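Two-arm cell: frequently asked questions

These answers cover the hanging two-arm cells in the Rostmont workshop. Table-mounted machines at Girton have their own page.

How often do the cable ties need checking?

Every Monday, before the first run, and again after any collision stop. Start at the shoulder and work down to the wrist. A tie should hold the cable against the link but still let you slide a fingertip under it.

How much slack should I leave at the elbow?

Enough for the joint to reach both ends of its travel without pulling. Jog it there at low speed with the pendant in your hand and watch the cable the whole way - a loop that looks generous with the arm hanging straight can go tight once the forearm comes up. 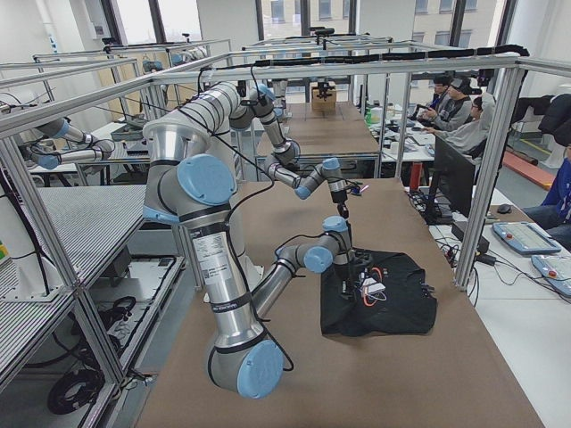
2 min read (276 words)

Both arms hang from the aluminum frame, so most of the cabling goes up and along the top rail. Keep the bundle on the rail tied. If you add a cable, open the ties and lay it in with the others.

Can I put a cloth on the table?

Yes. Black is fine. Reset the height for the gripper after you lay it down, as folds raise the surface. Small parts with a cord attached should go near the middle of the cloth, where the gripper can come straight down on them.

The second arm drifts when the first one moves. Is it faulty?

Check the frame first. Loose brackets on the top rail let the whole frame flex. Tighten them, wait 60 seconds with both arms parked, and run the Jimurura check routine again. If the drift is still there, log it with the cell number.

When are the joints greased?

At 300 hours. Moges does this, so please don't remove the blue caps yourself.

Where do the pendants go?

On the desk outside the enclosure, with the red stop button facing up and nothing on top of it.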